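Runda shared workshop – equipment grant, second progress report
Submitted 2019-09-13
Prepared by Nasrin Akbari

1. Where the build stands

The two-arm build, which we call Pandar, now has both arms mounted and wired. The table work described in the grant application has started. We are 3 weeks behind the original plan, all of it lost to a controller board that had to go back to the supplier. The replacement runs fine and no other part is on order.

Most bench time this period went into the hands and the wrist camera views. The four fingers are driven separately from the thumb, and each needed its own zero position. We set those by eye first and then against the camera picture.
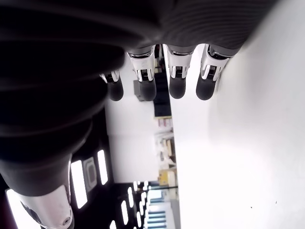

Ren asked whether the fingers should be zeroed again each time the arm is powered down. For now we do it at every start, and it adds little to the setup. If the positions hold through October we will go to a longer interval.

2. Wrist cameras

The fingertips stay in view at the top of the picture, so the software can use them as a fixed reference. Exposure is still a problem. Large white surfaces wash out and show very little texture. We tried a lower fixed exposure, which helped with the white areas and made the dark finger covers hard to separate from each other – so that setting is parked until we have tested a few values in between.

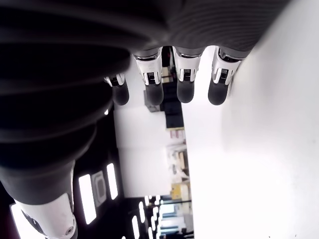
Will the exposure problem call for new cameras?
We don't expect it to. The driver has a manual mode that we have only partly tested, and the budget has no line for replacements.

3. Table work

The first tasks use a plate and a cloth. The left hand holds the cloth down against the table while the right stays clear, palm down, beside the plate. Cloth is the harder of the two because it bunches under the fingers, and the software has no good measure yet of how much of it is being held. The arm cables also need a better route. At present they loop across the tabletop, and we want them clipped along the forearms before any faster motion is tried.

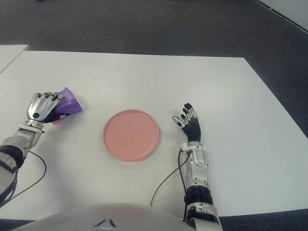
Photo: Runda workshop / N. Akbari

4. Spending

Spent this period: $481, on connectors, cable and return shipping for the board.
Spent to date: $1833.
The remaining funds cover the cable clips and a spare set of finger covers from Avar.

5. Next period

– Route and clip the cables on both arms.
– Finish the exposure tests and write down the settings.
– Run the plate and cloth task 20 times without changing the software between runs, and log each result.

The log will be attached to the next report, due at the end of October.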